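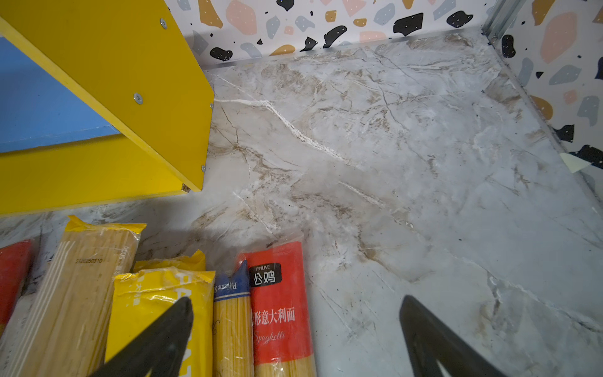
July and I'm finally doing the hall bathroom. Well, starting. Two coats down on the little wooden piece Oanh Tôn gave me when she moved out of Greldale, and it took most of an evening per coat, what with the dog wanting in and out. Yellow everywhere on it now except one corner at the bottom where the wood still shows, brownish, have to go back for that. Blue for the inset panel. I left the screws silver. Thought about painting over them, tried it on a scrap, looked lumpy. So silver. And the yellow does pick up the mustard flecks in the wallpaper, which was the whole idea when I bought the paint!

Paint was 18 dollars at Hendriks, small can, plenty left. Brush was a bad one, lost hairs in teh first coat, had to pick them out with tweezers.

Next is hooks. Also the towels, I own 15 and use maybe four -- the rest are going to the shelter on Gulberg if they still take them. Need to call.

More when the corner's done. Dinner is burning I think.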